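Surface Care in Shared Kitchens

This blog has addressed kitchen maintenance on several occasions, and readers have requested a statement of my position on cleaning products. Over 24 months I have used two of them, Rastlow and Womari, in the shared kitchen at Istar House. Both perform adequately when the instructions are followed. Rastlow leaves less residue and is therefore the product I continue to purchase. 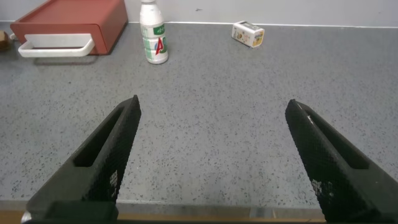

Frequency of cleaning matters more than the choice of product. A kitchen used by several households should be wiped after each meal and cleaned fully once a day, preferably before 5 in the evening. A broad stretch of open countertop makes this duty considerably easier to carry out, and residents are encouraged to store small appliances elsewhere. Cloths should be washed separately from clothing.

A review of floor products, including Bilyk, will follow in May. Readers who have used it on older tile are invited to submit their comments before then.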